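On Keeping Household Paperwork

It is the author's settled view that household papers should be reviewed once a year, and that July is the proper month for it. The insurance renewals have by then arrived, the council tax letter has been filed or lost, and the evenings are light enough to work at the table until nine.

The system in use at this address has changed several times. An expanding file bought in Prellton served for seven years, until the elastic gave way. It was replaced by three box files, labelled House, Money and Other. Almost everything went into Other. Readers who keep a box of that kind will know what was found at the bottom of it: the guarantee for a Drindik kettle that left the house long ago, and four copies of the same boiler certificate.

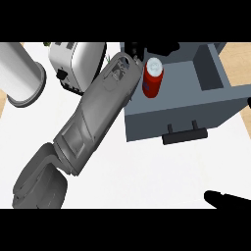
A grey arm over a white tabletop and a red can on a grey cabinet.

The present arrangement is simpler. Papers are sorted by the date on which they cease to matter. Anything required for tax is kept in one folder per year. Guarantees are stapled to their receipts, and the expiry date is written on the front in pencil. Instruction booklets are no longer kept where the maker provides them online, although an exception has been made for the Mimer sewing machine, whose booklet contains the threading diagram and is consulted often.

Scanning was considered and has been adopted in part. Letters from the bank are scanned; certificates and deeds are scanned and also retained — the paper copies remain in the upstairs cupboard, on the second shelf, behind the Kubo board games.

Comments on the storage of old photographs are welcome, as that shelf has yet to be reviewed.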